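3. Workplace and Task Model

The study covers the staff kitchen of the Drestelitz site, where counter clearing between meal services had been done by hand by the kitchen assistants. Before any change to the shift plan, the work was modeled in simulation with a single arm mounted at the counter. The model contains the items the assistants handle most often: a soap dispenser, cookware, a spoon, a mug, a sponge and a piece of fruit. Two rendered views are given in Figure 2.
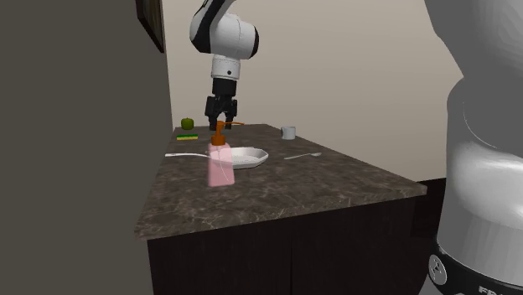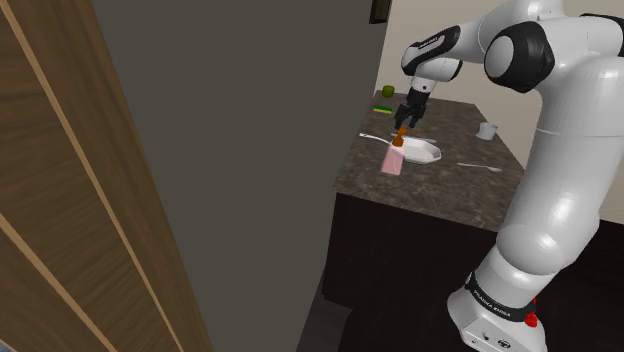
Figure 2. Simulated counter with arm and loose items, two views. In both, the gripper is empty and points down over the counter. Source: Lorente and Cabello, Grellik project renderings, November 2018.

3.1 Division of work

Under the manual plan, one assistant per shift was assigned to the counter and also answered requests from the serving line. Interruptions were frequent. Selina Prantl, who kept the shift records at Drestelitz, logged an average of 33 interruptions per shift during the observation period. The assistant usually left the counter partly cleared and returned to it later.

The proposed plan gives the arm the sorting and moving of loose items. Washing, wiping and all handling of knives and hot pans stay with the assistant. The assistant also decides when a clearing cycle begins. This last point was added at the request of the staff, who did not want the arm to move on a timer while they were reaching across the counter.

3.2 Item handling

Items were grouped by grasp type. The dispenser is grasped from above at the pump top or from the side at the body. The first grasp is faster but can press the pump, and a cycle that does so is counted as failed. In the layout of Figure 2, the dispenser overlaps part of the white dish or pan behind it in both views, so a side grasp must be planned with the second item in mind. The spoon lies flat on the stone and leaves little clearance for the fingers. The mug stands farther back than the spoon and is approached from above.

A total of 2,408 clearing cycles were run with varied start positions. Cycles in which an item was dropped, tipped or pushed off the counter were recorded as failed and were not repeated. Failed cycles matter here mainly for the labor they create. A tipped dispenser calls the assistant back to the counter and adds a wiping task that the manual plan did not contain.

3.3 Effect on staff tasks

The task lists for both plans were reviewed with two kitchen assistants, Rodrigo Casado and Bonifacio Soler, in separate interviews of 40 minutes each. Both expected less walking between the counter and the serving line. Both also expected more checking. Casado noted that an assistant who is answerable for a clean counter will look at it after every cycle, whether or not the plan asks for this. Soler raised the loss of a seated break, which under the manual plan was often taken while items soaked.

The revised plan therefore lists checking as a separate task with its own time allowance. It also names the person who may stop the arm, a duty that had first been given to the shift lead. After the interviews it was given to whoever is working at the counter. Training for this duty takes about 2 hours and is counted as paid shift time.

Pay grade was outside the scope of the study. The interviews showed, however, that the assistants regarded restarting the arm after a stop as skilled work, while the draft job description listed it under general cleaning. The wording was referred to the site management in January and had not been settled when the simulation runs ended. The time allowances used in Section 4 are those of the draft.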